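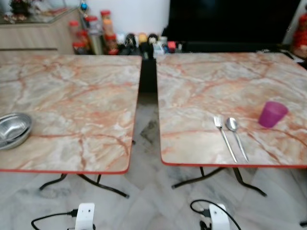

Visit notes, Fosach home goods open day, 8 Sep 2026

Got there late. The bus from Lokik drops you at the bottom of the hill, not at the gate like the flyer said, and the hill is a real hill. So I missed the welcome talk and the first half of the tea. Writing this up fast before I forget which thing was in which building.

Quick background for anyone who hasn't been. Fosach is a small town that makes and finishes a lot of household stuff. Folding tables mostly, some steel tableware, a little plastic. Once a year the workshops open up and a few homes do too, so you can see the goods in an ordinary room instead of on a pallet. Entry is 2 for the whole day, paid at the gate, and you get a paper wristband that falls off by lunch.

First stop, Gashi. They do the table tops. Long low building, loud, smells like warm glue. We walked along a painted yellow line and were told to stay on it. Printed sheets come in on rolls, get pressed onto the boards, trimmed, stacked. The marble look is the big seller. Plain gray used to be, now everybody wants veins, the redder the better. I liked the sample wall best. 42 patterns, each one on a square the size of a floor tile, with the code on the back in pencil. Some of them are awful. There's a green one that looks like pond water. I would still buy it, probably.

Nobody minded questions. I asked about scratches and got a long answer about hot pans (use a mat) and a short one about knives (don't).

Then the legs. Separate shed, other side of the yard. Tubes get cut, bent, drilled, painted black, hung up on hooks to dry. Watched one man open and shut the same frame over and over to check the hinge. Very satisfying to listen to. The guide said a good frame should fold with one hand. I tried it, needed both, and pinched my thumb.

Lunch was flat bread and lentils from the stall by the gate. Long line. Worth it. Bring cash, the card thing was down all day.

After lunch, the home visits, which is what I really came for. Small groups, shoes off at the door. The room I saw was nice and plain, white wall, marble tile floor in gray and white, and two of the folding tables set side by side with a narrow gap between. Cream and gray and pink tops with orangey red veins running all over, red trim around the edge. In the workshop I thought that pattern was way too much. In a room with pale wood furniture and pale tile it's fine, good even. It gives the eye somewhere to go. The rest of the room can stay quiet.

A light wood cabinet along the back, glass on top, ornaments on the glass. I always look at what people keep on their cabinets, can't help it.

On the tables just a few things. Steel bowls, stacked, over on the left one. A fork and a spoon laid next to each other on the right one, and a little purple cup. That's all. I stood there wanting to set the rest of the places myself. 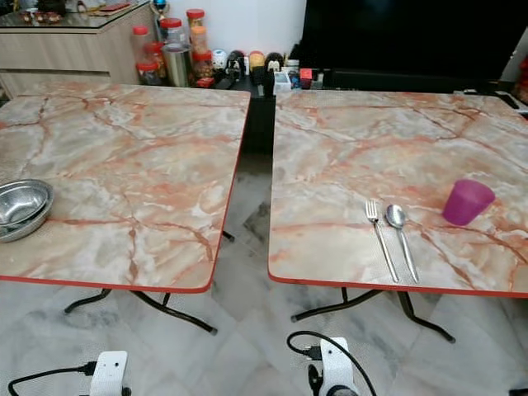
What I noticed, being a person who eats at a folding table most nights, is how much usable top you get from two small squares. One for serving, one for eating. Or pull them apart and you have one for homework. Mine at home is a single long one and it takes two people and an argument to move it. Squares make more sense. I've been saying this to my household since July and will now say it more.

The steel goes really well with that print too. Shiny bowls pick up light from everywhere and the veins sort of calm it down. Purple is a strange choice next to orange red but I came around to it. My own cups are all clear and I lose them constantly.

One gripe with the style, and it's the feet. Splayed legs stick out and I am a toe stubber. If you have small kids running thru I'd push both tables up against something. Also if you set two side by side, mind the gap, spoons will find it. Ask me how I know.

Last stop was Cerkell, the tableware place. Much smaller than I expected. Two rooms and a shop. They polish bowls on a wheel and the noise is terrible, they hand out foam ear plugs at the door, take them. The shop sells seconds by weight. I got three bowls with tiny dents and a handfull of spoons that don't match. Forks were gone by the time I got there, get there before noon if you want forks.

Prices, since people always email me about it. Square folding table, marble print, 126 at the Gashi counter. Same table in plain gray, 91. Delivery is extra and only goes as far as Lokik. You can carry one on the bus if you're stubborn and the driver's in a good mood. Two, no. I saw a couple try it.

Things I'd do different next year
Take the early bus
Home visits first, before the groups get big
Wear slip on shoes, I had laces and held up the whole hallway
Eat before the line forms
Skip the raffle
Measure the space by my kitchen window BEFORE leaving home

Did not get to the plastics workshop, it closed early and the sign was on the wrong door. Somebody on the bus back told me the cups come in nine colors. If anyone went, send me a note, I want to know if there is a proper dark green.

Bus back was packed, stood the whole way with a bag of bowls clanking at every stop. Sorry to everyone on the 5:40.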